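What I eat on a long drive now

I used to do the trip home to see Mum on servo pies and iced coffee. It's a bit more than four hours each way if the roadworks at Jakham are finished, and I'd arrive feeling terrible and then sleep through dinner. Last August I started packing food, and it's now March 2020 and I've kept it up, so I thought I'd write down what works.

The main thing is fruit that can be eaten with one hand at a rest stop. Apples are best. Mandarins are fine but the peel ends up in the door pocket. Bananas are no good in a warm car and I've stopped bringing them, even in winter.

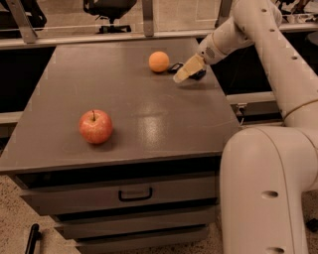
I buy the apples loose, usually from the grocer on Cheng Street, and I go for the smaller ones. A big apple is a commitment when you only want to stretch your legs for a few minutes. I wash them at home the night before and dry them properly, then they go in a cloth bag behind the passenger seat.

The second thing is something sweet for the last stretch. After Plellance the road is straight and there's nothing to look at apart from silos. I allow myself one chocolate bar, to be eaten only after the turn-off. If I leave it in the front I've finished it in the first 30 kilometres, so it travels in the boot.
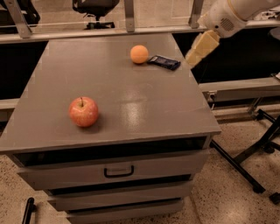 An apple and something in a wrapper. The basics.

Sandwiches took a while to get right. Tomato makes the bread soggy, so I leave it out. Cheese and pickle holds up well, and so does cold roast chicken if you have an esky. Hok-lam Yau from work swears by plain rice with an egg on top, in a small container with a proper lid. I tried it and it was very good, but it does need a fork and a picnic table.

Water goes in two bottles, one in reach and one in the esky. I've given up on coffee from a thermos as it tastes of the thermos no matter how I clean it. I stop at the bakery in Plellance and buy one there, and I walk to the end of the street and back while it cools down.
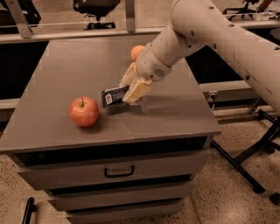 On cost, I was spending close to $29 each way at servos, counting the drinks. The packed version is mostly things I'd have bought for the week. I haven't kept a spreadsheet or anything like that.

The next trip is at Easter if Mum's knee is up to visitors. She has asked for a fruit loaf from the Plellance bakery, unsliced, and they sell out early, so I'll need to ring ahead.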